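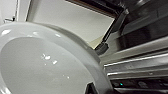 What is the Melline method?

A way of teaching a robot arm to handle dishes from recordings of people doing the same job with a hand-held gripper.

The Melline method was first described in May by a group led by Tomoyo Yoshida. Each recording pairs wrist camera video with the position of the gripper fingers. A control model called Skorka is then trained on 2,000 recordings and predicts short runs of motion — usually less than a second long — before checking the camera again.

Plates are a hard case for this kind of training. A glazed surface throws back highlights that shift as the wrist turns, and beads of liquid can look much like them. Earlier systems such as Filla relied on a fixed overhead camera and often lost track of the rim once a plate was tilted. Melline uses the wrist view alone.

In the published trials, the arm placed 86 percent of plates in the rack without help. Most failures came from a poor first grip. Training on a second set of recordings, named Manalo, reduced these but made the arm slower. Bowls and glasses were not tested.

Last updated 3 July 2026

20 shares
2 comments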